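Home Rooms Fixtures Care Guides FAQ Contact

Sinks and Faucets: Frequently Asked Questions

These are the questions tenants at the Ruddock apartments send us most often. Answers were put together by Kylie Prendergast and Murray Wihongi in the maintenance office. Last updated October 11, 2019.

What should I use to clean a white sink?

Dish soap, warm water and a soft sponge are enough for everyday cleaning. Rinse well and dry with a cloth. For tea or coffee stains, make a paste of baking soda and water, leave it for ten minutes and wipe it off. Don't use steel wool or gritty powder. Glaze that has been scratched stains faster, and we can't polish it back.

Is the faucet cleaned the same way?

Mostly. Chrome needs a softer touch than the basin does. Use a damp microfiber cloth and a drop of dish soap, then buff it dry. Water left standing on chrome dries into white spots, and the lower end of the spout gets the worst of it.
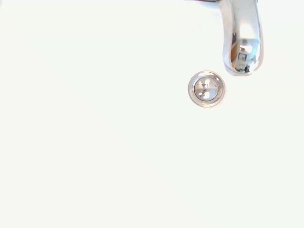
If the spots have already hardened, wrap the spout in a cloth soaked in equal parts white vinegar and water. Fifteen minutes is plenty. Rinse with clean water afterward — vinegar left on too long can dull the finish.

Can I use bleach?

Not on chrome. Diluted bleach is all right in the basin once in a while, but never mix it with vinegar or any other cleaner. The fumes are dangerous.

There are gray lines in my basin. Is it cracked?

Usually these are metal marks from pots and cutlery. Rub gently with the baking soda paste. If you can feel the line with a fingernail, send us a repair request.

The water comes out weak or sideways. What do I do?

Check the outlet for scale. If your faucet has a screw-on aerator, unscrew it by hand, soak it in vinegar for 60 minutes and brush it out with an old toothbrush. If it won't turn, leave it alone and call us.

Who pays for a replacement?

We cover normal wear. Chips from dropped items and damage from harsh cleaners are charged to the tenant. Ask for Rhys Donnelly if you want a quote before work starts.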